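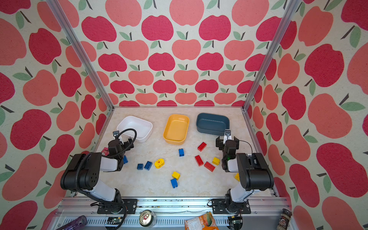 One customer wrote to me that she'd been through three debates and two town halls and still couldn't say where her candidate stood on property taxes, and could I please make something that fit in a coat pocket. So I did, and that's how the Pitora Ballot Planner got started!

I print these in Ullach, on the same heavy stock Veres uses for its road maps, and I've been fussing over the layout ever since. You get 40 pages, spiral bound at the top so it works for left-handers too (I'm one). Each race gets a spread - candidates down the side, issues across the top, and a fat margin for whatever you scribble while somebody is dodging the question. Jobs and wages come first, then housing, schools, health care, and small business. I left 4 columns blank because every town has its own fight going on. Ours is the bridge.

The back has 7 tear-out cards you can fill in and take along on voting day. Please check your local rules on bringing notes in with you - they do vary.

A few people have asked if it leans one way. It doesn't, and there are no party colors anywhere on it. The cover is plain gray and I'm keeping it that way, even though my sister hates it.

Item number: 424
Size: fits a coat pocket or small purse
Binding: top spiral
Sold singly or by the box
Made by Nernent Paper Goods

Clubs and classrooms can order by the box, just send me a note first so I can tell you how long the wait is. The next printing is in December.

Page updated 15 Oct 2019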